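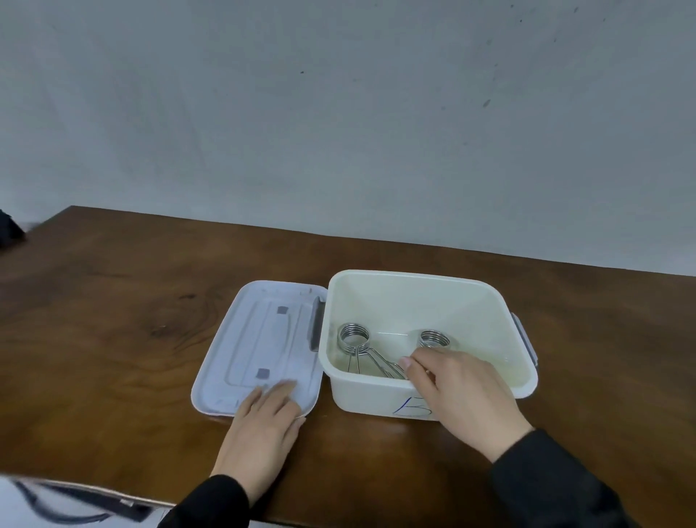

Photo: Rosside Home & Workshop

Rebane Clip Box, white with blue-gray lid
Item 300-76

I've been selling these little boxes for years and I still keep taking them home! Mine live on the shelf over the workbench and hold all the stuff that tangles in a drawer - spring clamps, mostly, the shiny wire kind with the long arms that hook onto everything else you own.

The box is white plastic, roughly square, with rounded corners and a gray latch clip on each side. The lid comes right off, so you can set it down next to you and get your whole hand in there. I write on mine with a marker (blue, whatever's in the cup) so I know which one to grab. Two clamps fit with room to spare, and you can see what you've got without digging.

Close one latch, then the other, and give the lid a little push in the middle if it's being stubborn. Wash it by hand, please - I ran one through my dishwasher last February and the lid never sat flat again.

Sold singly or in a pack of 3. We ship from the Celleck store, and orders placed before noon go out the same day. If you want the taller one, look under Edex boxes, but the lids don't swap between the two.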